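4.2 Setup and Task for the Block Sorting Trials

The kit reviewed in this section is the Skurko tabletop package, sold by Zuswood as a ready-to-run bundle for teaching labs and small research groups. We bought it at list price, no discount, no loaner. Delivered in two crates. The vendor had no say in the protocol and saw none of the results before submission.

Section 4.1 dealt with unpacking and mounting. What follows covers the part buyers ask about most: can the thing push and place small blocks on a flat surface, straight from the supplied software, without a week of tuning. Short answer, mostly yes, with some trouble near contact.

Work surface first. We kept the perforated table and laid a flat wooden board on it. Two reasons. Blocks catch on the holes, and the board gives the same friction from one day to the next (the table does not, see Radulović and Lehner's notes in the appendix). Board position was measured once against the hole grid and then left alone. A printed marker outside the board area gives the camera software its reference. The manual asks for this marker and then says very little on how far off it can be before things go wrong.

Blocks come in several shapes and colors. We used them as shipped, no sanding, no tape. The task is simple to state: starting from a scattered layout, bring a named block next to another named block using the rod tool only. No suction, no fingers. A trial ends when the two blocks touch, when a block leaves the board, or when 100 seconds have passed, whichever is first. Start layouts were drawn from a fixed list so that all three operators saw the same ones. Figure 7 gives a typical moment from the trials.

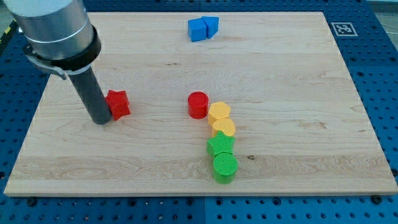

Figure 7. Block sorting trial with the Skurko rod tool. The tool tip is beside the red star; the two blue blocks are at the far side of the board.

Layouts with blocks close together, like the yellow and green ones in Figure 7, were by far the hardest. The planner treats each block as a circle with a margin. Fine for a cylinder. Poor for a star, where the real edge may be well inside the circle, so the tool comes down further away than it needs to and the approach path gets blocked by neighbors that are not really in the way. Kaufmann's open planner, which we ran on the same arm for comparison, uses the true outline and did not show this. It is slower to start up and needs a separate computer.

A second issue is pushing on star points. If the tool meets a point off center the block spins, and the stock controller keeps going along the old line until the next camera update. In most cases it recovers by itself. In tight groups it does not, becuase the spinning block moves its neighbor and the whole plan is stale. Turning the push speed down one step in the settings file helped alot. We report both speeds below, default and reduced.

In total we logged 3442 trials. Of these, 994 were run at the reduced speed, the rest at default. Trials were shared between Collet, Strebel and Eder, with operators swapping after each block of layouts. An operator's only job was to reset the board and press start. Resets were done by hand against a paper template. Tedious, but the automatic reset routine in the kit failed on both stars often enough that we gave up on it in May. An update from Zuswood dated November 14, 2021 lists a fix for that routine. Not tested here.

Failures were labeled from the logs afterward by 2 people working apart, with disagreements settled by replaying the recorded joint data. Three labels: wrong block moved, block off the board, time out. Time outs at default speed were nearly always the circle problem above. Blocks off the board were rare and came mainly from layouts starting close to the front edge, where the margin setting is too small out of the box — we would raise it before the first run.

Calibration drift was checked each morning by driving the tool to the same spot on the board and reading the offset. No recalibration was needed over the test period, a real plus against the Iltholm kit from Section 3, which wanted one after every restart. Results per layout group are in Table 5, and the settings files for both speeds are in the supplement.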